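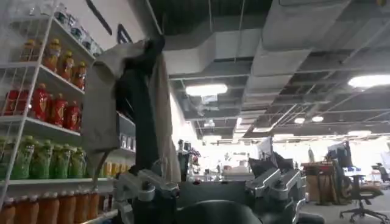

Wrist camera view, fabric handling trials, drinks shelving at left.

Gripper comparison, second progress report
Clutmont handling project
Period covered: March through June

Summary for those reading on the train

We have finished the parallel finger trials on cloth, started the camera comparison, and not started the controller swap. The Rokberg gripper is ahead of the Gredent gripper on nearly everything except price, where the Gredent remains undefeated. Spending is within the plan. The schedule is within sight of the plan.

What we did

The proposal promised 3000 logged grasps on soft goods by the end of June. We have 3136. Of those, 598 were thrown out because the force log and the video disagreed on when the fingers closed, and no amount of staring at the plots made them agree. That leaves 2538 usable, so strictly speaking we are short. The clock fault behind it was fixed in May and no run since then has been discarded for that reason.

Each gripper was given the same set of items: canvas, strapping, knit cotton and a slippery lining material that we came to dislike. Every item was picked up, held in the air for a fixed time and put down again. A grasp counted as good if the item stayed put between the fingers and came up without dragging its neighbors along.

Canvas turned out to be the easy one. It folds in broad, sensible ways and gives metal fingers something to hold. Strapping is worse than it looks on paper, where it looks like a straight line. In life it twists, and when it lies across a piece of canvas the gripper tends to collect both. We had scored these double picks as failures, then as successes, and now report them in a column of their own, which should have been there from the start.

Cameras

The wrist camera sees the fingertips and a good deal of whatever lies beyond them, including overhead lights. Glare is the main complaint. Pale packaging near a bright light loses its edges, and the segmentation model then decides that the cloth has grown a shelf. Fixed exposure helped. A hood helped more, until it met the strapping.

The second camera, on a fixed mast, is steadier but loses sight of the fingers at the moment of contact. We expect to recommend using both, and we are aware that this is what people always recommend.

Controllers

The Craddock controller was delivered in April with a connector that fits nothing we own. The correct one arrived in June. Bench checks are done and installation is next on the list.

Problems and requests

Finger pads wear faster than budgeted. We are asking to move the unspent travel money to spares — the travel was to a workshop that has been postponed twice.

We also ask for 3 more weeks on the controller milestone. The final report date does not change.

Next period

Install the Craddock unit on the Rokberg gripper first, then repeat the strapping and lining sets on both grippers. Results by item will go in the shared folder as they are checked, with the discarded runs listed separately.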